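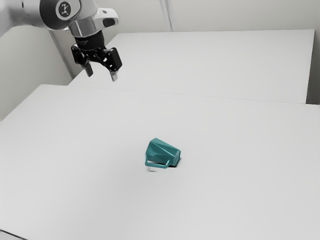 Sim view, mug on its side, gripper open

Teleop demos: operator keeps missing the handle when the mug is lying down

Asked by Ruan Hlongwane, 08/03/2022

Collecting demonstrations in simulation for a "stand the mug upright" task. Single arm, two-finger gripper, operator drives the end effector with a 6-DoF controller. Two views are streamed, a fixed one and one from the wrist. With the mug upright the demos are fine. With it tipped over, up to 30 percent of episodes get thrown out for a bad approach: the operator comes down beside the handle or closes on the rim at an angle. Control loop and latency check out. Is this a view problem or a mapping problem? I'd like to fix it before recording the full set in August.

3 answers

Nosipho Buthelezi
Mapping, most likely. If translation commands are in the base frame and the operator is watching the wrist view, left on the stick stops being left on the screen as soon as the wrist yaws.
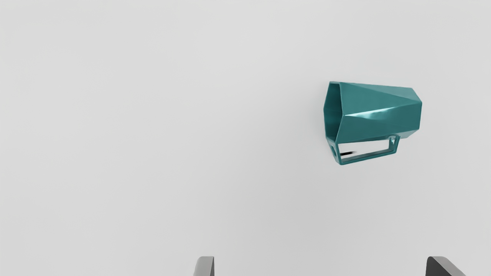
In the wrist view the fingertips sit at the bottom edge, so use them as the reference. Switch translation to the tool frame, have the operator yaw first until the handle is parallel to the line between the fingertips, then translate, then descend. For a body grasp, yaw so the fingers close across the long axis. Keep yaw and descent as separate phases in the first demos. Blended motions can be added once the policy trains at all.

Also log which frame each episode was recorded in. We merged two sets without that flag at Ernbridge and had to discard 1,329 episodes.

Tùng Tô
Lower the translation gain near the table. Worked for me.

Mpho Buthelezi
Agree with the tool frame. Check how you randomize the start pose too. If the handle always points the same way, operators learn one approach and so does the policy. Sample yaw over the full circle and reject only poses outside the reach limits.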